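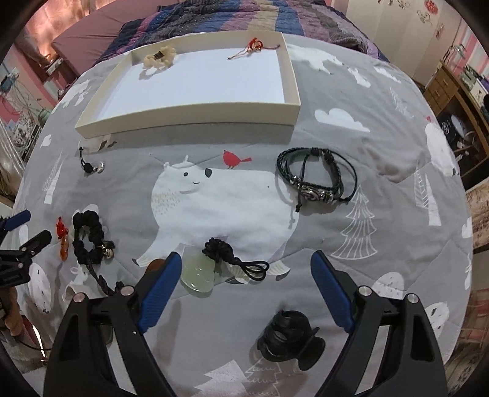
# How Long Does a Court Story Stay News?

Our group loves courtroom news, so picking a topic was easy! We wanted to see what local papers do after a well-known person is charged with something: do they follow the case to the end, or only print the exciting first day?

## What we read

We used the online archives of two papers, the *Etwood Courier* and the *Vovholm Post*, and picked 20 cases heard at the Farquharson county courthouse. That gave us 964 articles (yes, we read all of them, and the spreadsheet is huge). Each one was tagged by stage: arrest, hearing, verdict, sentence or appeal.

## What we found

Arrests get the big headlines. Every one of our 20 cases had an arrest story, but only 6 had any article on an appeal, even when court records showed that one had been filed. The Merkano case, over a singer's unpaid concert permits, was the most fun to trace. It got 100 articles before the verdict and then almost nothing when the fine was reduced in February.

We also noticed that "charged" and "convicted" were mixed up in headlines more often than we expected, mostly in the Courier. The articles underneath usually had it right.

## Problems

Tagging was slow at first. Two of us kept disagreeing over bail stories, so we ended up filing them all under "hearing" and redoing the first batch. We'd love to add radio coverage next term, if the station lets us into its recordings.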